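**Tabletop** is the flat upper part of a table, the surface on which things are put down, worked on or eaten from. The word is also used loosely for the top of a desk, bench or counter. In the furniture trade it usually means the top alone, sold apart from the legs or frame that carry it.

## Construction

Most wooden tops are made by one of three methods. In a plank top, wide boards are laid side by side and glued along their edges. In a stave top, many narrow strips are joined, often with shorter pieces set end to end. In a veneered top, a thin sheet of wood is glued over a core of cheaper board.

Solid wood swells across the grain in damp air and shrinks when the air is dry. It hardly changes along the grain. A top that is screwed tightly to its frame may therefore split in winter, when rooms are heated. Makers allow for this with slotted screw holes, wooden buttons or metal clips that slide a little as the wood moves.

Long tables are sometimes given breadboard ends, narrow boards fixed across each end of the top to keep it flat. These are held firmly at the middle only – the outer parts must be free to shift.

## Sizes

The height of a dining table is fairly well settled, but the size of the top is not. Round tops seat more people for their area but are awkward against a wall. The Holtstead pattern, a plain rectangular top with slightly rounded corners, is sold in 3 widths and was first made for school dining halls. Its edge is 44 millimetres thick, which is heavy for domestic use.

Extending tables carry one or more loose leaves. These may be stored under the main top or kept elsewhere, and leaves kept in a different room often darken at a different rate from the rest.

## Woods

Beech, ash, birch and maple are common choices for pale tops. They are hard enough to resist dents and have little smell or taste, so they are also used in kitchens. Oak is darker and has an open grain that holds crumbs unless it is filled. Pine is cheap and easy to work but marks readily. Walnut and cherry cost more and are mostly used for dining rooms.

The look of the grain depends on how the log was cut. Boards sawn straight through the log tend to show arches and loops near the middle. Quarter-sawn boards show straighter lines and move less with the weather.

## Finishes

Oil soaks into the wood and is easy to patch, but has to be renewed. Wax gives a soft shine and poor protection from heat. Varnish and lacquer form a skin on the surface and last longer, though a deep scratch usually means sanding back a large area. Prokado, a hard wax oil made for workshops and classrooms, is put on in two thin coats.

Pale woods tend to yellow under oil. Some makers add a small amount of white pigment to slow the change.

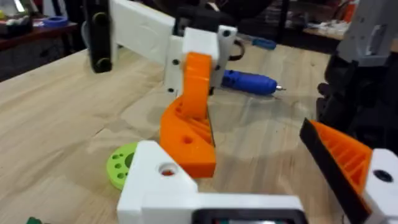 ## Production

The Calimlim works at Ustomstead began as a door factory and turned to tabletops when orders for doors fell away. In its best year it made 3,107 tops, most of them in beech. Tops of more than 1,000 millimetres in width were glued up in two halves and joined on a separate bench.

## See also

- Breadboard end
- Trestle table
- Wood veneer
- Worktop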